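Dev notebook, Sivdale mobile port
Mar 18, 2020
Entry by Virgilio Sison

Carrying on from the touch input notes. Build is Floter branch, release config, on both test phones. Main items are texture memory on the HQ level, the reload bug, and what to do with the matchmaking timeout. Notes are in the order I worked on them.

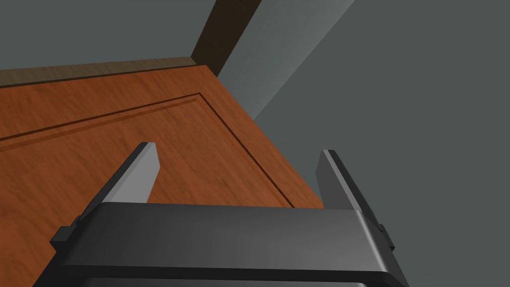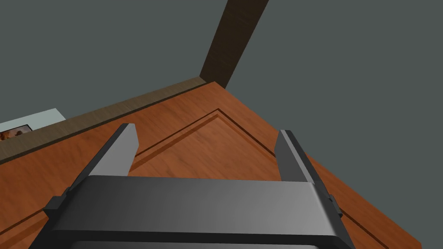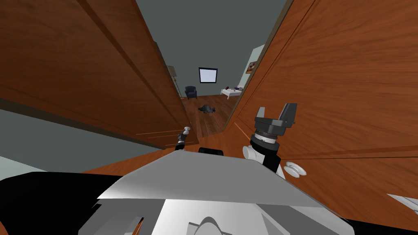
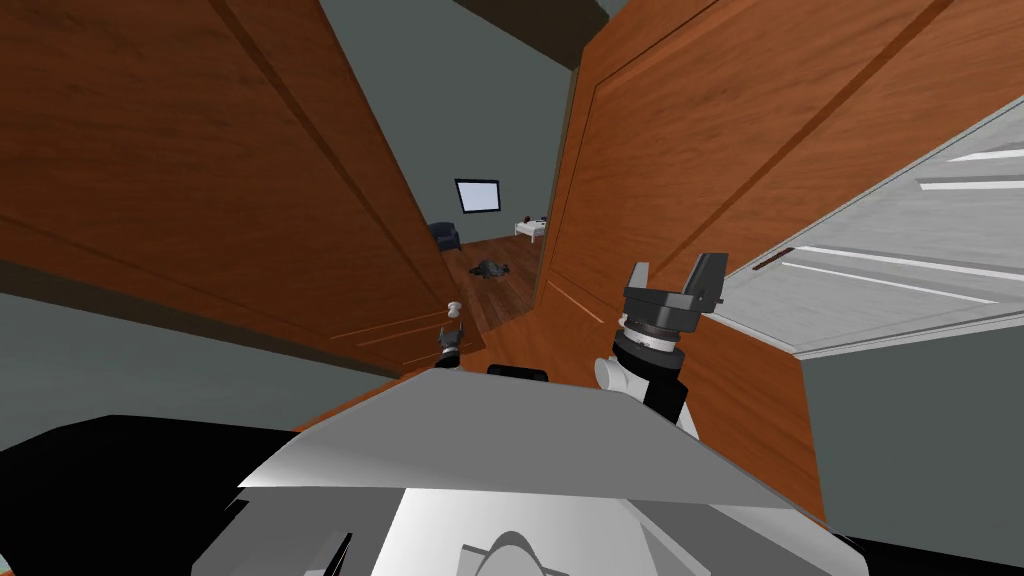

Renders, in order: gripper and wood surface (first two), doorway to the bedroom, wooden doors with knob.

Texture memory

The HQ level went over budget again after the last art merge. Peak on load was 3,528 MB on the desktop profile, which tells us little by itself, but the mobile profile is cut from the same atlas list and it failed to load on the older phone. The process was killed by the OS during the second atlas upload. No crash log, only the low memory warning and then nothing.

Went through the atlas list by hand. The weapon bench set is packed into every atlas group that has a bench in it, so the same textures are resident more than once. Moved the set to the shared group and removed the per-level copies. The older phone now loads HQ from a cold start. Did not test loading HQ after a match, where the match level may still be partly resident. That needs to be done before the branch is merged.

Also found that the character preview on the team screen keeps its full resolution skin after the screen closes. The handle is held by the preview camera script. Released it in OnClose and the memory drops as expected. If you reopen the screen quickly there is a visible pop while the low mip is shown. Acceptable for now. Karent has a fade on the panel in the UI rework that should cover it.

Frame pacing

Target on the newer phone is still 60, with the option for 90 hidden behind the debug menu. Ran the standard route through Maglaya (spawn, bridge, market, back to spawn) with the option on. It holds on the bridge and falls apart in the market. GPU time is fine there. The main thread is the problem, and most of it is animation update for bots that are behind walls.

The culling flag on the bot prefab was set to always animate. It was changed in August for the spectator camera and not changed back. Switched it to cull when not visible and added an override for spectators. Market is smoother, but footstep sounds on culled bots went silent, as they are fired from animation events. Reverted the change for anything within hearing range. This costs part of the gain back. A better fix is to drive footsteps from movement distance on the audio side, but that touches the shared code and I do not want to do it on this branch.

Reload bug

Report: reload sometimes completes with the magazine count unchanged. Reproduced it by starting a reload, swapping weapon, and swapping back inside the blend window. The client plays the full reload on return, but the server canceled it at the first swap and never received a second request. The client then shows a full magazine until the next shot, when the server corrects it.

Fix is to make the swap clear the local reload state in the same tick as the request goes out. Tested by hand on both phones over the office network. Did not see it again. With artificial latency at 625 ms there is still a case where the count flickers once on return. Left the ticket open with a note. At that latency most other things are broken too, including door interaction and pickups.

While in there I removed the old auto-reload timer. It was not reachable from any menu, but it was still ticking on every weapon in the inventory.

Touch controls

Moved the fire button inward by one grid step on the wide layout. On the wider phone it sat under the palm and was picking up touches while aiming. The palm rejection threshold was not changed. Left-handed layout is mirrored from the same table, so it gets the same offset without extra work. Check that the crouch button does not overlap the ping wheel on the small layout, where the spacing is already tight.

Gyro aim drifts when the phone is charging. I see it on one phone and not on the other. It could be heat or it could be the sensor. Not chasing it until someone else can reproduce it on different hardware. If you try, please write down the battery level and whether the case was on.

Matchmaking timeout

The client gives up before the server does. If a match is found in between, the server holds a slot for a player who is already back at HQ, and the other team starts one short. Agreed in the channel that the client should wait for the server to answer the cancel before it leaves the screen. Implemented with a spinner on the cancel button. Needs a hard limit for the case where the connection is gone, otherwise the player is stuck. I put in a placeholder value and marked it in the config.

Sound on the match found popup plays twice if the app was in the background. Have not looked into it.

Build notes

Incremental build broke after the atlas change with a missing reference in the shared group. Deleting the local asset cache fixed it. Anyone pulling the branch will need to do the same once. The build server does a clean build every time and is not affected.

Package size went down after the duplicate weapon bench textures came out. Did not record the exact figure as the voice files were missing from this build. Will compare properly when they are back in.

Open

Load HQ after a match on the older phone, watch for the low memory warning.
Footsteps from movement distance, needs its own branch.
Reload count flicker at high latency.
Crouch button and ping wheel on the small layout.
Pick a real limit for the cancel wait.
Match found sound playing twice.
Ask art whether the shared group can also take the ammo crates. They are used in Maglaya and HQ and have the same duplication.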